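Kallio 15 Vacuum Bottle: Long-Term Review

The Kallio 15 is a narrow stainless steel vacuum bottle sold by Talton in two finishes, gloss and matte. I bought the gloss one in October to replace an older bottle from Clumeo whose lid had started to leak. It has been in daily use since then, mostly for coffee and on weekends for soup. No sample was supplied by the seller.

Size and weight

Talton lists the capacity as 15 ounces. Filled to the underside of the stopper, mine takes slightly less than that. To get the listed number you have to fill it to the rim, and then the stopper pushes liquid out when you screw it down. The practical fill line is at the bottom of the threads. There is no mark for it inside, and one would help.

The bottle fits both cup holders in my car and the side pocket of a Plulwood day pack. It is tall for its width, so in the shallower cup holder it leans on turns. The base is flat steel with no rubber foot. On a smooth desk it slides if you bump it. A silicone boot is sold separately, but I have not tried it and the price is hard to defend.

Heat retention

I tested with water just off the boil, bottle preheated with hot water for 3 minutes, stopper closed, left on a kitchen counter. A probe thermometer was used at the start and again at each check. Opening the bottle to take a reading lets heat out, so each time period was a separate fill.

The bottle kept coffee at a temperature I would call hot through a full morning and warm into the middle of the afternoon. Skipping the preheat made a clear difference in the first two hours and less of one later. The older Clumeo, which is wider and has a larger opening, lost heat faster in every run. Most of that comes from the lid. With the bottle closed, the body of the Kallio stays at room temperature to the touch while the top of the stopper gets warm.

Cold performance is better, as it is with most bottles of this type. Ice put in at breakfast was still there at dinner. The neck is too narrow for standard tray cubes, so you need crushed ice or the long thin kind.

Stopper and seal

The stopper is a two-piece screw design with a push button in the center. Pressing the button opens a pour channel around the sides. It works well with thin liquids. With lentil soup it clogs, and you have to take the whole stopper out.

The seal is a single silicone ring in a groove. It comes out with a fingernail and goes back the same way. It is possible to put it in upside down, and the bottle will then leak slowly when laid flat. The taper should face the liquid. The printed instructions do not mention this. The stopper comes apart with a quarter turn for washing, and the spring is captive, so it will not end up in the drain.

I have had no leaks with the ring installed correctly. That includes a week in which the bottle traveled on its side in a laptop bag.

Finish

The gloss coating is hard and even. It also shows every fingerprint, and after washing it dries with water spots unless you wipe it down. After several months mine has fine scratches around the widest part of the body, visible under a desk lamp, and one chip near the base from a fall onto concrete. The matte version will probably hide wear better, though I have only handled it in a store. If you are choosing between the two and do not care about looks, get the matte.
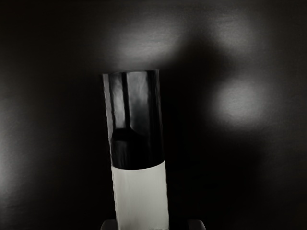
Cleaning

Talton says hand wash only. The narrow neck makes a bottle brush necessary. Coffee residue builds up on the bottom where a short brush does not reach. A spoonful of baking soda with hot water, left overnight, clears it. I do this every other Sunday. Do not use bleach on the inside of any steel bottle.

Smell is a bigger problem than stains. The silicone ring picks up coffee within a few weeks and passes it on to plain water. I keep two rings and swap them. Spare rings come in packs of 3 under part number 953, and they are cheap. The part number is molded into the ring itself in very small type, so write it down somewhere before you need it.

Compared with the Clumeo

The Clumeo is easier to fill, easier to clean and takes normal ice. It is also heavier, and its flip lid has a hinge that traps milk. The Kallio holds heat longer and pours more neatly. For coffee I would buy the Kallio again. For water or soup the wider bottle makes more sense.

What I would change

A fill line inside the neck. A rubber foot included in the box. An arrow on the sealing ring to show which way it goes.

Rating

Heat retention: very good
Leak resistance: very good, with the ring the right way up
Cleaning: fair
Durability of gloss finish: fair
Value: good at the usual price, poor once you add the boot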